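Flatari Episode Recorder: Set-Up Guide
Section 4. Preparing a Low-Angle Shoe Placement Study

Posted by the Todorova documentation team, March
7 min read

By now you have the recorder installed and the arms homed (if not, please go back to Section 3, we'll wait for you). This section walks you through getting a shoe placement study ready with the low-view method, which we first tried on the Mitero project and have been fond of ever since. It takes a bit of patience the first time through, so pour yourself something nice and keep it well away from the bench.

The idea is simple enough. A camera placed high up sees the top of a shoe very well and tells the policy almost nothing about how tall the strap opening is, or how the sole meets the table. A camera placed down near the surface sees both. In our own comparison we trained one policy with the overhead view only and one with the low view added, using 387 demonstrations for each, and the second one made far fewer grasps that caught the strap from the wrong side. We can't promise you the same on your bench, but it's a cheap thing to try.

4.1 Placing the low view

1. Clear the work surface and wipe it down. A glossy top is fine, but see the note on glare further on.

2. Set the low camera so that the lens sits just above the level of the tabletop. Tighten the clamp, then tighten it again after a few minutes.

3. Put one slide sandal down near the camera and the other one off to the side. Open the live view in Flatari and check that you can see the side grooves of the near sole and look through the loop of the strap. You want both.

4. Turn the near sandal a little at a time and save a still at each angle you plan to use.

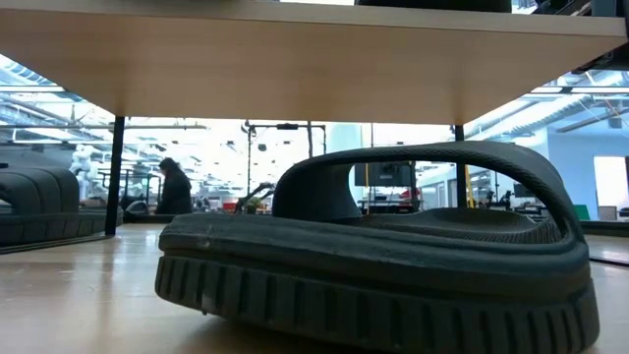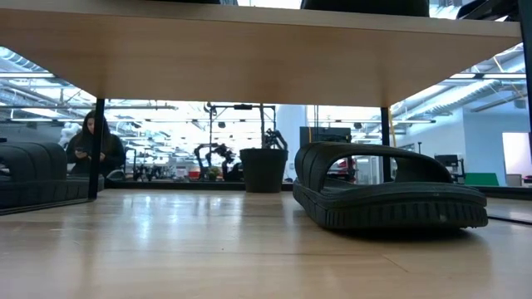 Figure 4-1. Low view, two stills. The near sandal is on the right in both, with part of the second one at the left edge.

5. Compare your stills with Figure 4-1. The near sandal should be large, and the opening under the strap should be easy to make out. If the strap looks like a solid bar, your camera is too high, so lower it a touch and go back to step 3.

6. Lock exposure and white balance by hand. Please don't leave these on automatic, even if it looks lovely on the day.

Note: Shiny tabletops pick up the ceiling lights as pale streaks. A few are harmless. If a streak runs right under the sole, shift the camera sideways until it moves off, and save a new background still before you continue.

Note: People and other benches will show up behind the work area at this height, and that's all right. We crop the upper part of the view before training, and the Isov loader does this for you when the "low" tag is set.

4.2 Recording

7. Name the session and choose the "low" tag. Set the episode length to 30 seconds.

8. Record a handful of practice episodes and play them all the way through. Watch for dropped pictures and for a view that shudders when the arm sets something down.

9. Once you're happy, record the full set. We suggest 2,000 episodes for a single kind of shoe and 3,000 if you mean to mix kinds, spread over as many days as your schedule allows.

Caution: Keep hands and sleeves out of the work area whenever the arms are powered. Use the stop button before you reach in to reset a sandal, every time.

Caution: Do not move the low camera partway through a session. If it gets bumped, end the session, repeat steps 2 through 6, and start a new one under a new name. Joining the two afterward will look tempting, and we have regretted it more than once.

10. Close the session and let the upload finish before you shut down. Checking the data is covered in Section 5.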